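Apontamentos da aula 4: Conservação de fruta fresca depois da colheita

A fruta continua viva depois de ser colhida. Ela respira, consome os seus açúcares e perde água. Nesta aula tratamos de dois grupos, que o aluno deve saber separar antes do trabalho prático de segunda-feira.

Frutos climatéricos: banana, manga, abacate, maçã. A respiração sobe muito durante o amadurecimento e a produção de etileno também. Podem ser colhidos ainda verdes.

Frutos não climatéricos: laranja, limão, uva, morango. Depois do corte não ficam mais doces. A pitaia costuma ser posta neste grupo, e por isso se colhe já com a casca colorida.

Perda de água. No ensaio com o lote Asten pesámos 2.909 g de laranjas no início. Para cada grupo calcula-se a perda em percentagem: massa inicial menos massa final, dividido pela massa inicial, vezes 100. Não esquecer de descontar a massa da embalagem.

Embalagem. O saco de plástico fechado guarda a humidade e favorece os bolores. O cesto perfurado deixa passar o ar, mas a fruta seca mais depressa.

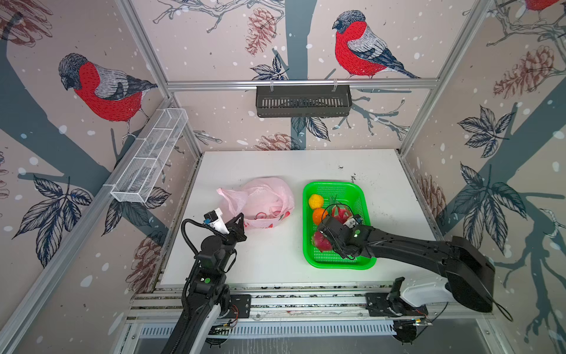

Ju-won Ma observou que a comparação entre saco e cesto só vale com a mesma temperatura nos dois casos, e perguntou se os citrinos deviam ficar separados das maçãs. Sim, devem ficar, por causa do etileno, que pode acelerar a perda da cor verde na casca.

Leitura para a próxima aula: capítulo sobre danos pelo frio, com a tabela de temperaturas mínimas.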